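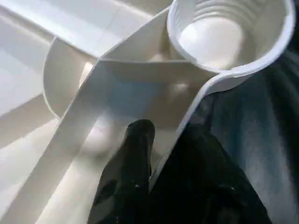
April, notebook 2, started 3:15 pm

Gistedard team, table assembly. Indrek Eglītis has written "legs basically solved" on the whiteboard. I asked what "basically" covers and got a shrug. The log has 2,254 attempts in it, and 542 of those are tagged "other." I don't see how anyone gets to solved with a tag like that.

Went through 200 of the "other" ones before lunch. Many are ordinary grasp slips that someone was too tired to label. A few look like cross-threading, where the leg turns fine for half a turn and then sits crooked. Those should have their own tag. Nabil Nasrallah says the Ekik policy will learn around it. Maybe. I'd like to see it on legs it hasn't handled.
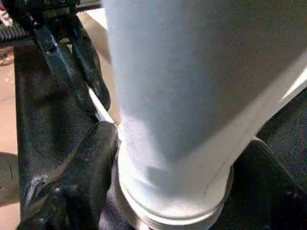

Both fingers on the white cylinder, low down by the ringed end.

Grip height is my main complaint. Hold low and there is little room left for the fingers when the thread gets close to the socket. Hold high and the leg tips. The students settled on low from watching Kong do it by teleop, which says more about who was driving that day.

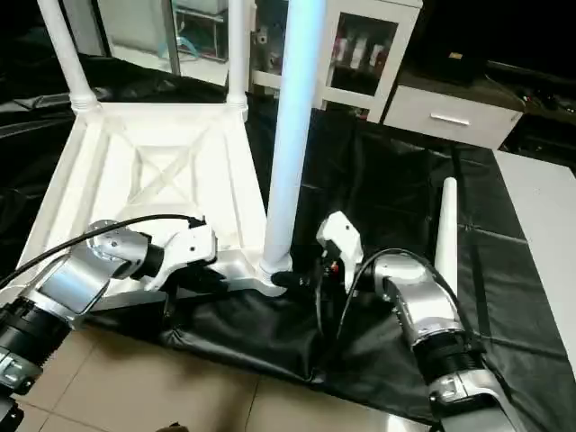 Second complaint is the cloth. It slides, and then the tabletop slides with it, and the left arm gets credit for "stabilizing" when it is mostly chasing. Tape the corners before the next set. Nabil thinks tape will spoil the comparison with the old runs. What comparison? The old runs had the Gedeck pads on.

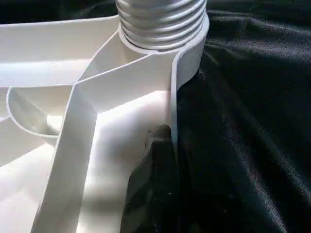 Threaded neck and ribs, underside of the part.

To do: split "other," rerun with taped cloth, get the word "solved" off the whiteboard. Ask Indrek for the torque logs again (third time).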